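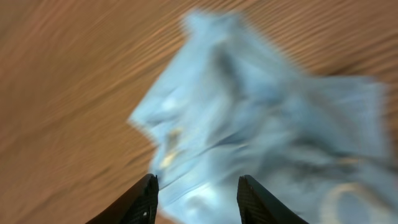

Search the docs
Type to search... Go

Grema cloth picking - FAQ

Quick answers for people running the Grema stack. Elínborg Vestergaard keeps this page, mail her if something is wrong.

Which frames does the grasp planner use?
Sharp ones only. Every wrist frame gets a blur score from 0 to 100. Anything over 80 is dropped before segmentation. Dropped frames still go in the log, so don't panic when you see them there.

Planner says "no fresh frame" and stops. Why?
Arm moving too long without a pause. Default timeout is 6 seconds. Either slow the approach or add a settle step before the close command. Settle step is better.

Can I raise the blur limit?
Yes, blur_max in the config. We tried 89 at Ratdale and the fold edges wandered all over the place. Went back to 80.

Does it need a model of the towel?
No. Works from the mask and the fold ridges. Picks a ridge, lines the fingers up across it, closes. Patterned cloth is OK but big printed shapes sometimes get read as a ridge - turn on print_filter.

Mask leaks into the table
Usually color. Light cloth on brown wood is easy, tan cloth on brown wood is not. Rerun the table calibration with nothing on it, then restart perception (not the whole stack, just perception).

What is error 402?
Gripper closed all the way, planner thinks it missed. With thin fabric it can be a false alarm. Lower min_width and try agian.

Do I need the Bravton driver?
Only for the old controller. New one talks to Grema direct.

Can I replay a log without the arm?
Yes. Use replay mode, set control to dummy. Planner output goes to the same folder as the live runs so rename it first or you will overwite stuff.

Comments (3)

ostergaard_lab: print_filter fixed it for us at Østergaard, thanks. Could it be on by default?

kp: replay mode ignores my blur_max, uses the one saved in the log. Bug?

Elínborg: @kp yes, bug. Pass it on the command line for now - fix is coming in July.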